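Notes for week 7, Reading Claims About Everyday Products. Read these before the seminar, and bring a label or an ad of your own.

## Where we left off

Last week we looked at averages and how much they can hide. This week is about the number that usually sits beside the average, the one in the big font: "73% of users noticed a difference." I'd like you to leave this course unable to read a sentence like that without getting a little annoyed.

Start with the verb. "Noticed" is doing a lot of work. A person who buys a pillow, sleeps on it for two weeks and is then asked by the pillow company whether anything changed will very often say yes. Something always changes. The weather did, for one. The survey doesn't ask whether the change was good, whether it lasted, or whether the person would have said the same thing about a pillow from the discount bin.

## Case A: the Skimetti pan

The Skimetti leaflet (copies at the front of the room) says the coating "survives 600 wash cycles." Before you believe or disbelieve it, write down what you would need to know:

- What did they count as a cycle? A full dishwasher run, or a wipe with a damp sponge?
- How many pans were washed? If it was one pan, the leaflet should say so.
- What does "survives" mean? Still attached to the metal? Still non-stick? Those are different claims.
- Who looked at the pan afterward, and did they know which brand it was?

The leaflet answers none of these. It has a footnote, and the footnote says "internal testing." Students sometimes tell me this is unfair to the company, as the test may have been a good one. It may have been. We can't tell, and the leaflet was written by people who could have told us in one more line of print.

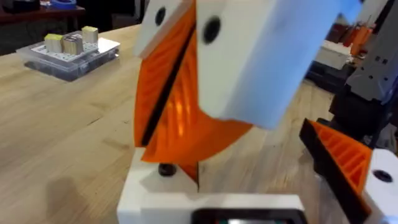

A second habit worth picking up is to ask what the number is being compared with. Six hundred sounds like a lot of washes. If you run the dishwasher every day it is less than two years, and plenty of people own a plain steel pan older than they are. A figure with nothing next to it is close to useless, and ad writers know it.

## Case B: the Plevon sleep survey

Plevon at least gives a sample size. Their brochure reports 3,593 responses, and I expect half of you to relax when you see that. Please don't. A big sample shrinks random error. It does nothing at all for a crooked sample, and this one was collected through a card packed inside the box.

Think about who mails back a card. People who loved the thing, people who want the free pillowcase offered on the card, and a few who are furious. The large middle group who put the pillow on the bed and forgot about it are missing. Plevon never says how many cards went out, so we can't work out a response rate, and without one I would treat the total as decoration.

Vicente Fuentealba raised a good objection to this in the November session: if everyone in the industry uses box cards, aren't the brands at least comparable with each other? Only if the cards, the questions and the free gifts are the same, and they never are. I still think it's the best argument anyone has made against me on this topic, so have an answer ready. 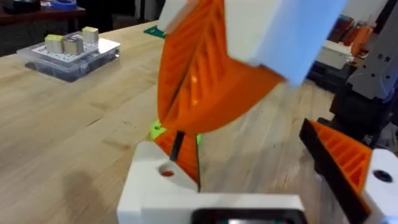

Then there is the matter of the question itself. Plevon asked, "How much has your sleep improved?" and offered four choices, running from "a little" to "completely." There was no box for "not at all" or "it got worse." With a question like that you could get a glowing result for a bag of gravel.

## Case C: for you to do

The Lirncombe kettle page claims the kettle is "up to 2 times faster." Read it slowly. "Up to" includes every slower speed, and "faster" has no "than" after it. Write half a page on what the company has promised you, if anything. Then rewrite the claim so that it could be shown to be false.

If you're stuck, go back to the Tshabalala reading, the chapter on weasel words. I find it too generous to manufacturers in the second half, where bad wording is mostly put down to haste, but the list of phrases is useful.

## Reminders

Half a page means half a page. Don't send me a kettle review. "Studies show" is not allowed anywhere in your answer unless you name the study and have read it, and I will ask you what was on the third page.

Next week: before-and-after claims, and why the "before" is so often the worst day anyone could find.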